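About Wurnel

29 May 2018 | By Hedvig Björklund

Hi, I'm Hedvig, and I run Wurnel, a little language school over the bakery in Bustham.

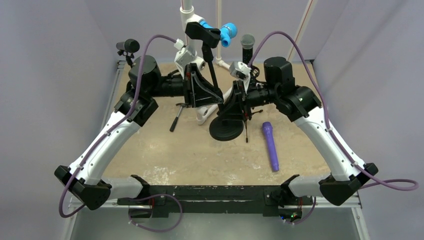

I started teaching Norwegian at my kitchen table one January, with two neighbors who wanted to talk to their in-laws in Midtbø (and follow the arguments at Christmas!). We have 53 students now, plus a second room over in Farnside that I'm still painting.

Classes are small and pretty noisy. You'll be talking in the first five minutes, badly, like all of us did – my own English was a mess for years. A course runs 21 weeks and we stop for coffee halfway through every lesson. We do Swedish too, and Danish if enough people ask.

No tests, unless you want one. Come sit in on a class before you sign up, the first visit is free and there's usually a cinnamon bun going.

Filed under: Who We Are, Our School

We use cookies to remember your language settings. OK / Read more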